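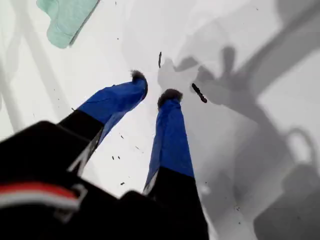 Skeltel Forums > Stereo Amps and Receivers > Hum from one channel on a Fostar integrated

ridgeline_4
Posted July 18, 2020
I have a Fostar integrated amp that I bought used last November. It has been fine until this week. Now there is a low hum from the left speaker when the phono input is selected. It gets louder with the volume knob. The CD input is quiet at any volume I would ever use.

The turntable is a Camacho belt drive with a moving magnet cartridge. Ground wire is connected at both ends and I checked that it is tight. Speakers are Hulel bookshelf models, 8 ohm, no trouble with them before.

What should I look at first? I would like to avoid paying for a bench check if it is something I can fix at home.

bzeman
Swap left and right at the phono input. If the hum moves to the right speaker, the amp is fine and the problem is in the turntable or the cable. If it stays on the left, it's in the phono stage. Takes a minute. Turn the volume all the way down first.

Branislav Zeman
Skeltel member, repairs and restorations

oldtapehead
I'd bet on the capacitors. Those Fostar amps are 30 years old at this point and the ones in the power supply dry out. Mine hummed and a recap fixed it.

bzeman
Power supply caps would give hum on both channels and on every input. He has it on one channel and one input.

oldtapehead
Mine started on one side too.

bzeman
Then yours had something else going on as well. I would not tell anyone to recap an amp before they have swapped two plugs.

ridgeline_4
Swapped them. Hum is now on the right. So it's on the turntable side?

nayeli_e
Yes. Next check the headshell. Four small clips go onto the back of the cartridge, and if the one for left ground is loose or dirty you get exactly this. Take them off one at a time with tweezers — hold the clip, don't pull the wire — and put them back on snugly. I had to close mine up a little with pliers.

Nayeli Espinoza

quietside
Could also be the RCA cable. On the Camacho it's hardwired, and the shield breaks right where it enters the plug. Wiggle it with the volume low and listen for a change.

oldtapehead
Or move the turntable away from the amp. A transformer next to a cartridge will hum no matter how good the wiring is.

nayeli_e
True, but he said it only started this week. Did you move anything, ridgeline?

ridgeline_4
Nothing has moved. They are on separate shelves, 11 inches apart. I wiggled the cable and it makes no difference at either plug. I'll do the clips tonight.

ridgeline_4
Update. The green one was barely on. I cleaned all the pins, pinched that clip a bit and pushed it back. Hum is gone on both sides with the volume at the place I normally listen. If I turn it up past that there is a faint buzz, equal left and right.

bzeman
Some buzz at high volume on phono is normal with nothing playing. Green is right channel ground on most cartridges, though, and your hum was on the left. Check that your channels aren't reversed somewhere.

ridgeline_4
I never put the plugs back after the swap test, but that doesn't explain the first post. Will go through it with a test record.

oldtapehead
I'd still do the caps at some point.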